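Home Recipes Desserts Regions Random page Search

Urumness

Urumness is a baked semolina and milk pudding from the hill town of Istum, eaten cold in thick squares with sour cherry syrup. It is a wonderfully simple dish, and few sweets get so much flavor out of milk, semolina, eggs, sugar and lemon peel!

The milk is simmered with the peel for 15 minutes, then the semolina is rained in and stirred until it pulls away from the pot. Beaten eggs go in once the mixture has cooled a little, and the pan is baked until the top turns a deep, freckled brown.
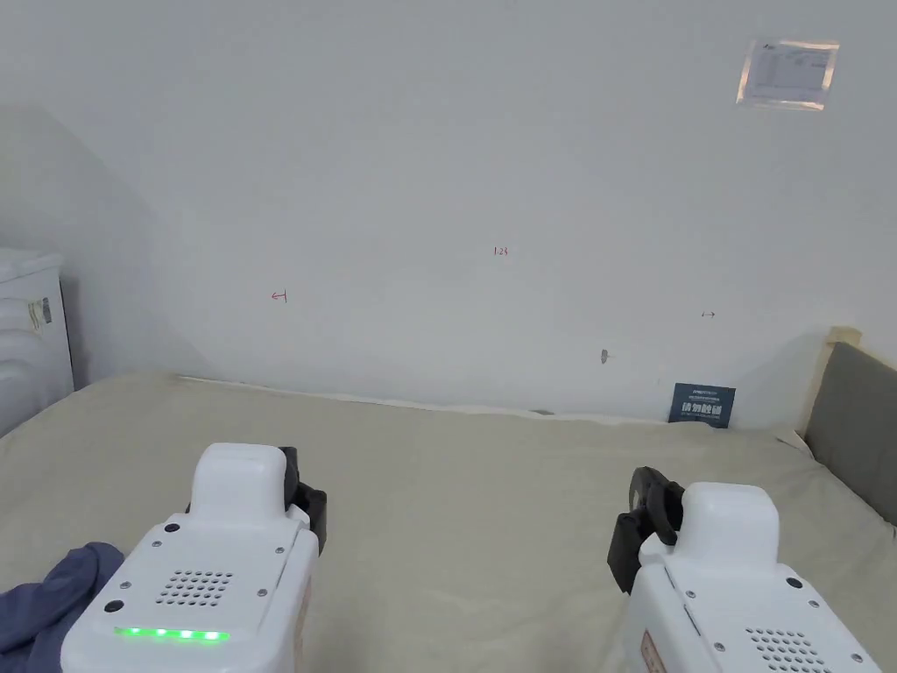
Cooks in neighboring Altov swap the lemon for orange and add a spoonful of honey, which gives a darker crust and a lovely chewy edge. The Karamanlidis bakery there sells up to 300 squares a day in September, when the cherry syrup is at its best.

The first printed recipe is in a cookbook by Catinca Marinescu, who calls for 135 grams of semolina to a liter of milk. Tamara Bratu's later version uses 90 grams and is much softer, closer to a custard, and is usually served in bowls.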